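**From:** Lionel Pearce
**Subject:** Re: Birico hall, tables and the September booking

> Mireille Matar wrote:
>
> Before we sign for September, can someone tell me what the new hall at Dillton is like to sit in for a whole day? At Sedgwick we had the heating problem and people left after lunch. Also, do we still need to bring our own tables? I have 18 promised from Grerdale but no van.

Mireille,

I went over on Saturday and stayed three hours, so I can answer most of this.

Heating is fine. There are radiators down both long walls and the thermostat is by the kitchen door, not locked away in an office like the one at Sedgwick. I sat at the far end with my coat off. The side door does let in a draft, and I would put the seed packets well away from it or we'll be chasing envelopes all day again.

You can tell Grerdale we don't need the tables. The hall has its own and they are included in the rent, which is $281 for the day with the kitchen. I asked for that in writing and will forward it when it comes. Chairs are stacked in the closet on the left as you go in.

The tops are brown and big enough for the bean and squash people to share one between two. Bring cloths if you want them.
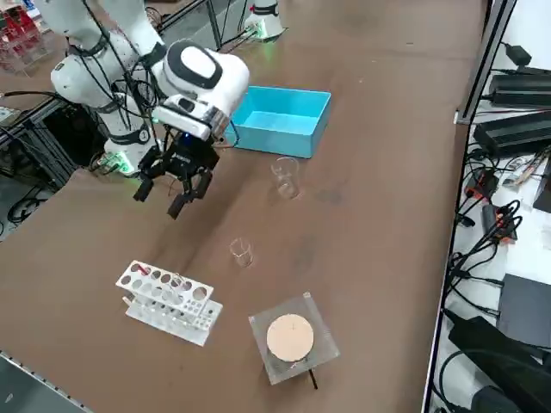 *Brown tabletop, seen from the side we'd be sitting on.*

Parking is the weak point. There are 3 spaces at the front and the rest is on the street. I suggest we unload at the front, then move the cars down by the feed store, and keep those spaces for anyone who can't walk far.

On the swap itself, I'd like to keep last year's rules: label everything with variety and year, no hybrids on the main tables, and garlic in its own corner. The tomato list was a mess because half the packets only said "red." If you still have the label template, please post it again — my copy won't open.

I have not signed anything. They will hold the date for us until the end of the month. If anyone objects to Dillton, please reply to the list and not just to me.

Lionel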